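**Table clearing** (also *clearing away* or, in parts of northern England, *siding the table*) is the household task of removing dishes, food and other objects from a table after a meal or between uses. It is usually treated as separate from washing up, which deals with the dishes once they have left the table, and from laying the table, which it reverses. The term covers kitchen tables, dining tables, canteen tables and desks on which people eat.

## Terms

In British homes the usual verb is *to clear*, as in "clear the table" or "clear away". *To side* or *side the pots* is heard in Yorkshire and Lancashire. In restaurants and cafés the person who clears may be called a table clearer or, following American use, a busser. *Crumbing down*, the brushing of crumbs from a cloth between courses, belongs to formal service and is seldom done at home.

## Items on the table

What has to be cleared falls into a few loose groups. Tableware includes plates, bowls, cups and cutlery. Food includes leftovers on plates, food in serving dishes, and whole items such as fruit that have not been touched. Packaging includes cartons, jars, wrappers and bottles. A fourth group, often the slowest to deal with, is made up of things that have nothing to do with eating: post, keys, pens, chargers, school books and toys.

Each group has a different destination. Tableware goes to the sink or dishwasher, leftovers to the fridge or food waste bin, and packaging to the cupboard or recycling. Unrelated objects may belong in any room of the house, and many households move them to one end of the table or on to a nearby shelf and sort them later.

## Mixed-use tables

A table used for both eating and working is sometimes called a mixed-use table. Such tables became more common in small flats, where there may be no room for a separate desk, and in offices without a canteen. Henryk Wieczorek, in his booklet *The Shared Table*, argued that they should be cleared in zones. The working zone is left alone, and the eating zone is emptied completely each time. 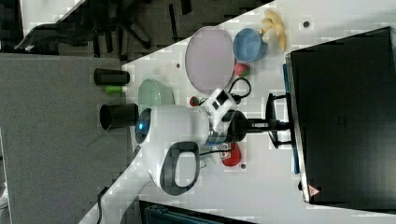

Screens are the fixed point on most mixed-use tables. They are awkward to lift, trail cables and need a stable base, so the food side of the table is arranged in whatever space they leave. A large monitor turned sideways on its stand, with a plate, bowls and fruit spread over the white tabletop beyond it, leaves the clearer two kinds of work on one surface. The lavender-pink plate and the light blue bowl near it can be lifted away together, while the banana and the two strawberries are better picked up one at a time. Low items close to a screen, such as a small carton, are easily missed from the far side of the table. Wieczorek advised walking round to the back of the screen before wiping.

## Order of work

Household manuals differ on the order in which a table should be cleared. The most common advice is to begin with food, on the grounds that it spoils and spills, and then to take glasses, plates and cutlery. Others begin with glasses and cups, which are tall and easily knocked over.

Shiela Aquino's *Evening Kitchen* gives the following sequence:

1. Put uneaten fruit back in the fruit bowl.
2. Cover leftovers and put them in the fridge.
3. Carry out glasses and cups.
4. Scrape plates on to one plate and stack the rest beneath it.
5. Collect cutlery in the largest bowl.
6. Remove packaging, condiments and mats.
7. Wipe the table from the far edge towards the body.

Aquino recommended no more than 3 journeys for a family meal, using a tray for the second. Eduardo Cabanatuan, who wrote on canteen work, took the opposite view of trays. He held that an overloaded tray caused more breakages than several light trips, and trained his staff to carry by hand unless the kitchen was on another floor.

## Stacking

Plates of the same size stack safely. Oval and round plates do not sit well together, and a large oval plate is normally placed at the bottom. Bowls nest if they share a shape, but a deep plastic bowl inside a shallow ceramic one tends to tip. Scraping at the table is considered poor manners at formal meals and is ordinary practice at informal ones.

Stacking also transfers grease to the underside of each plate. Some people avoid it for this reason and carry plates singly, particularly where the washing up is done by hand.

## Fruit and loose food

Whole fruit is usually returned to a bowl or dish. Bananas are often kept apart from other fruit, as they give off ethylene gas, which speeds ripening. Strawberries bruise under light pressure and are best lifted by the leafy top or cupped in the hand. Washed strawberries keep less well than dry ones and are generally eaten the same day or chilled.

## In workplaces

Shared offices often have written rules on clearing. The Zavton building, a block of rented workrooms with 422 desks, introduced a rule that all food and crockery must be off the desks by the end of the day. Its canteen, run by the caterer Jastatetti, served about 700 lunches a day and placed collection racks on each landing, so that plates taken to desks could be handed in without a trip to the ground floor. Hamidreza Nouri, who managed the canteen, reported that missing bowls were a greater expense than broken ones.

## Wiping down

The table is wiped once it is empty. A damp cloth is enough for laminate, glass and painted surfaces. Oiled wood should be dried straight afterwards. White surfaces show coffee rings and berry stains clearly, and these are easier to remove while fresh. Around screens and cables the cloth should be well wrung out, and sprays should be applied to the cloth and kept off the table itself.

## See also

- Dishwashing
- Food storage
- Laying the table
- Table manners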